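Citell publica regras para demonstrações com braços robóticos

17 de novembro de 2024

A Citell divulgou um guia de boas práticas para quem apresenta robôs ao público em feiras e espaços abertos. O texto tem 29 páginas e substitui as orientações internas de agosto. Aplica-se a braços com garra ou mão articulada.

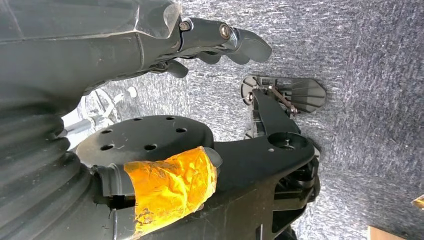 O que muda

A área de trabalho do braço passa a ser delimitada antes de ligar o equipamento, e só entra nela quem opera. O guia traz 11 pontos de verificação, entre eles o aperto dos parafusos, o estado das coberturas sanfonadas e a fixação dos suportes. Fitas provisórias devem constar da ficha de montagem. 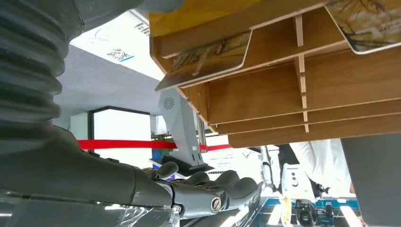
Braço robótico junto a uma barreira de corda vermelha.

Para a entrega de objetos de mão em mão, o documento pede peças leves, velocidade reduzida e um segundo operador com acesso à parada de emergência. "O visitante estende a mão sem pensar, e o procedimento tem de contar com isso", afirma Pei-shan Wu, coordenadora do guia. 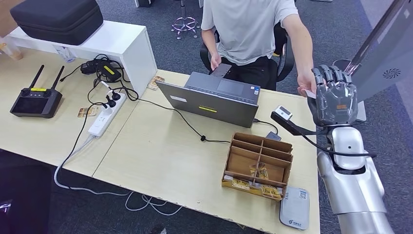
Adesão

A Firkau e a Clukport já adotaram as regras. As demais empresas têm 85 dias para enviar comentários à Citell.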